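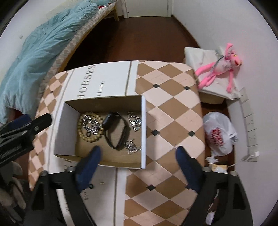

4. Sorting jewellery and wearables into the open box

Use a small open cardboard box with plain inner walls. The Wirnutcombe storage guide assumes one box per person. Bead bracelets, metal chains, brooches and a fitness band can share it for a short time, for instance while a bedroom is being cleared.

4.1 Put the box on a flat, firm surface. Floorboards are suitable. Do not work on the bed, where small pieces slip under the duvet.

4.2 Spread a large shopping bag underneath, pressed flat, so that a dropped ring or clasp is easy to find.

4.3 Place beads on the left. Wooden beads mark easily, so lay them in a loop with no metal on top if there is room.

4.4 Fasten each chain before it goes in. Lower it from one end and let it coil. Open chains knot round each other and round watch straps.

4.5 Put the fitness band or watch in last, screen upwards, with the strap closed.

CAUTION: Switch off wearables before storing them for more than 3 days. Do not store them at 100 per cent charge.

Note: Tags on thin chains should hang clear of the clasp. If a tag is caught, free it with your fingers. Do not pull.
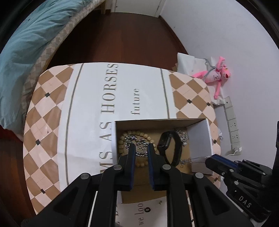

A user of the Cledari tray writes that the chains still tangled after step 4.4, and asks whether each one should go in a paper sleeve instead.

Sleeves can be used. Fold the open end over once and do not tape it. The Vidal sleeve pack (part 1740) fits most bracelets, but is too short for long necklaces. Wind those round a piece of card first.

4.6 Check the surface under the box before lifting it. Small rings are often left behind at this point.

4.7 Lift the box with both hands, one under the base. Keep it level.

4.8 Move the contents to the Fumivgate drawer insert (part 2999) by the end of the day. For fitting the insert, see section 5.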